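Section 6: Getting Ready for Commencement Weekend

Welcome back! If you've come this far in the Zernetura Event Parking guide, your lots are already on the map and your shuttle stops have names, so the slow part is behind you. What's left is telling the system about the ceremonies themselves, and letting your faculty, staff and students know that their usual spaces will be spoken for. Set aside half an hour or so, and if you can, have the registrar's final schedule in front of you before you sit down (the final one, please, and not the draft that went around in the fall).

Before you begin

You'll need an account with Scheduler rights. If the Events tab is gray when you sign in, ask your campus administrator to switch it on, then sign out and back in again. The steps are the same for December ceremonies and for spring ones, although winter schedules tend to be tighter and the Cârstea Hall garage closes earlier in the evening.

Setting up the ceremonies

1. Open Events and choose New Series. Give the series a plain name that visitors will recognize, such as "Winter Commencement."

2. Add each ceremony on its own line, with its start time and its expected end. Please don't lump a morning and an afternoon ceremony together, even when they share a hall, or the shuttles will be scheduled straight through the lunch break with no one to carry.

3. Under Reserved Lots, check the lots and garages you're setting aside for guests. Permit holders in those lots will get a notice by email 6 days ahead, and a second one the evening before.

4. Under Shuttles, pick the loop from the Ito Street garage, the loop from the Dutent lot, or both. The default gap between buses is 30 minutes, and you'll almost certainly want to shorten it for the hour before each ceremony.

Note: Each standard shuttle is entered as 28 seats. If your campus rents larger coaches for the weekend, change the number under Vehicles first, and then come back to step 4.
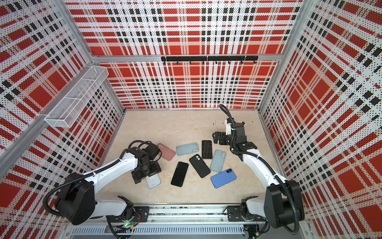
Marisol asks whether the gap can be shortened for the ride back as well, as her guests all seem to leave the hall at the same moment and then stand at the curb for ages. Yes, it certainly can! Open the loop, choose Return Trips, and set the gap there. Arrivals and returns are kept separately, so changing one leaves the other alone.

5. Go to Accessible Parking and confirm the drop-off point for each hall. The system won't let you publish until every hall has one.

6. Choose Preview and read the visitor page all the way through, the way a grandparent coming in from out of town might read it. Check the street names especially.

7. When you're happy with it, choose Publish. The page usually shows up in roughly 2 minutes.

Caution: Publishing sends the first permit holder notice right away if the ceremony is already fewer than 6 days off. There is no way to call those emails back, so do take one more look at the lot list before you press the button.

If the schedule changes

It happens every year, and it's nothing to fret over. Open the ceremony, change the time, and choose Update. Shuttle times will move along with it, but reserved lot hours will not, so open Reserved Lots and adjust those by hand. Then send a fresh notice from the Messages tab, with the new time in the subject line.

For printed lot signs and the placards that go in shuttle windows, continue to Section 7.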